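Minutes of the members' meeting, Menalari Sewing and Repair Circle
Wednesday, March 6, 2024, in the reading room at Dursun
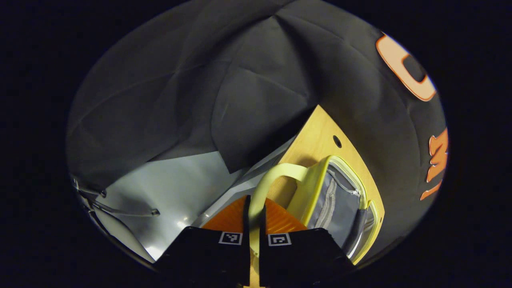

The meeting was opened by Hülya Avcı, who also led it. Hülya Altıntaş wrote the minutes. The minutes of the previous meeting were accepted with one correction: the word "lining" in point 3 should be "lining fabric". We then talked about which items we want to teach in spring. Several members asked for small zippered things, like the yellow-green pouch with the gray fabric inside, and they find this more useful than another cushion cover. It was agreed that the first spring lesson will be a pouch with a zipper, and the second will be hemming of trousers.

1. Money
On the account there are 1,076 euros. From this we must still pay the rent for the room, 205 euros. Hülya Altıntaş asked if the rent will rise in summer. Hülya Avcı has written to the owner and did not receive an answer yet. The fee for members stays the same.

2. Sewing machines
The old Edora machine skips stitches on thick fabric. One member changed the needle and cleaned under the plate, but the problem came back after a short time. We will bring it to the workshop in Stastasside and ask for a price before any repair is done. If the price is higher than 83 euros, we will discuss it again. Until then the machine can be used for cotton only – please leave the note on it.

3. Fabric shelf
The shelf is too full and the lower boxes can't be opened. Members who left their own fabric there are asked to take it home before the end of March. What stays after this goes to the common box. There was a long discussion if wool should be kept at all, because of moths. A vote was made: wool may stay, but in closed bags with the name and the month on it. 2 members voted against.

4. Repair afternoon
Last time there were too many people at the door in the first hour and almost none later. It was proposed to give times in advance. Hülya Avcı is afraid that older visitors will not call for a time, so we will try a paper list at the entrance. Broken zippers take the longest, therefore each visitor can bring only one.

5. Other
The iron must be unplugged by the person who leaves last. The scissors with the red ribbon are for fabric, please don't cut paper with them. The key for the cupboard is now with Hülya Altıntaş.

The date of the next meeting will be sent by e-mail.

Minutes: Hülya Altıntaş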